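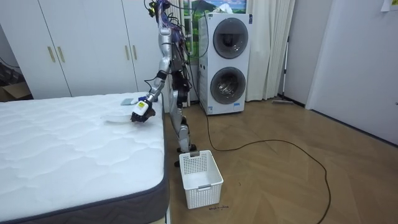 Attachment 1: mattress on the floor, shallow white dish on top.

Ticket: Stalora smart thermostat, guest room, heats whenever it feels like it
Status: Closed (sort of)
Opened by: tenant, Notham building, second floor

Original report
Guest room thermostat is set to 64. Around 3 a.m. the heat comes on and stays on until the room could proof bread. App says "Eco." The app and I disagree about what that word means. Started in November, right after the firmware update I was told would improve comfort.

Entry 1
Support asked me to restart the thermostat. Restarted it. It came back with the clock set to Central European time and the display in Dutch. Changed both. Heat came on at 3 a.m. as before, but now I could read about it in English.

Entry 2
Support asked for the event log. The export has 340 lines, of which more than 200 say "schedule evaluated." No line says what it evaluated or what it concluded. Sent it anyway.

Entry 3
Support suggested the sensor was reading a draft. Taped over the gap under the door, which made the room quieter and did nothing else.
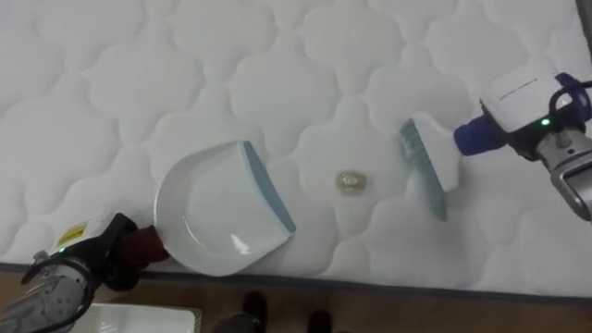 Attachment 2: quilted mattress top and some of the wood floor.

Entry 4
Support thanked me for my patience and asked me to restart the thermostat.

Entry 5
Took the faceplate off myself. The old Verschueren controller in the hall closet is still wired in, and it has its own schedule, set by whoever lived here before me. They liked to get up early and they liked it hot. The Stalora was off, as it had been saying all along. I owe it an apology and will not be giving one.

Entry 6
Deleted the schedule on the Verschueren. This takes 25 button presses if you make no mistakes and 50 if you do. I did 50. Room held at 64 all night.

Entry 7
Heat came on at 3 a.m. in the kitchen. Different zone, same closet. A third box in there is labeled Skarkida and has a blinking light and no buttons at all. Landlord says it belongs to the water heater. Unplugged it, had a cold shower, plugged it back in. Landlord was right.

Entry 8
Found a second schedule page on the Verschueren, under "Holidays." Deleted that too. Two nights with no heat at 3 a.m. in either room.

Resolution, as entered by support
Issue resolved by restarting thermostat.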